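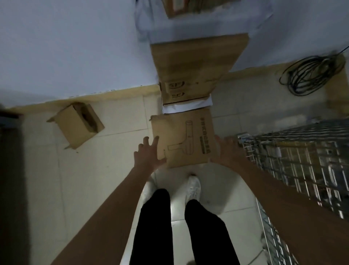 How many examples does a system need before it can learn to pick up a box?

More than we first asked for, and a lot more varied. Our plan said 868 clips of people lifting cartons, and by the time we had those in hand the model was fine with the cartons it knew and hopeless with anything lying flat. So we kept going, and the count is now 3000.

Hi Lesia, and hello to everyone at Vuler who gets these forwarded! This is the Handstead report for the period up to Thursday, February 18, 2021. I'll try to keep it shorter than the last one (sorry about the last one).

Let me start with the good stuff. All 3000 clips are uploaded, and every one has start and end marks for each hand action: reach, touch, grip, lift, set down, let go. We added "slide" in the middle of the period, after Fedir Horobets pointed out that people hardly ever pick a flat box straight up off the floor. They slide it, or tip one edge, or squeeze both sides and hope. He was right, and it meant going back through a big pile of clips we'd already called finished. That ate nearly two weeks of labeling time, and I'd do it again.

We also moved away from tidy setups. Early on, our people were recording one box on one clear table, and it all looked lovely and taught the system very little. Now they work in real parcel rooms, with boxes stacked against walls, mailer bags underneath, carts in the way, labels stuck on at all angles. The recordings are messier and the labeling is slower, but the test scores on new rooms finally started to move, so I'm very happy with the trade.

The part I'm less happy with is anything soft. Straps, cords, bags, tape ends. A carton stays the shape it is while you move it, so we can mark where the hands are and get a decent guess at everything else. An elastic strap changes shape the whole way through, and half the time one hand is hiding the bit you care about. We have 100 strap clips so far. When two of our labelers marked the same clips separately, they disagreed on 35 of them, mostly over when the stretch begins and when the strap counts as fastened.

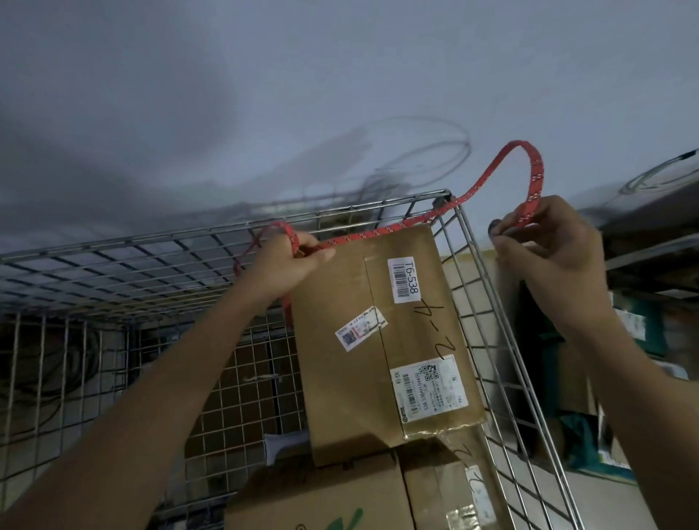

I wrote a new one-page rule for those two moments. Stretch begins when both hands are holding and the gap between them starts to grow. Fastened means the second hand has let go and the strap stays put. We're relabeling the whole strap set with it now, and I'll send you the new disagreement count as soon as I have it.

Money: we're slightly over on labeling and well under on travel, which I'd guess surprises no one this year. I'd like to shift the unused travel money into labeling hours, and I need your okay in writing for that, Lesia. Equipment spending is right where we said it would be. The Dotby drives arrived late but they all work, and the backups are caught up.

Next on the list is carts. Reaching down into a mesh cart is a whole different motion from lifting off the floor. People lean, they switch hands, they go over the rail or around it, and our current labels squash all of that into "reach." Fedir wants to split it into three kinds. I want to try two first and see if the labelers can live with it.

After that we'll hand the first full training set to the Dovhaniuk team so they can run it on their own model. Our target for that is still July. If the strap relabeling drags on, I'd send them the box clips by themselves and let the straps follow later. Tell me if you'd be unhappy with that, please, so I can plan the spring hours before the next call.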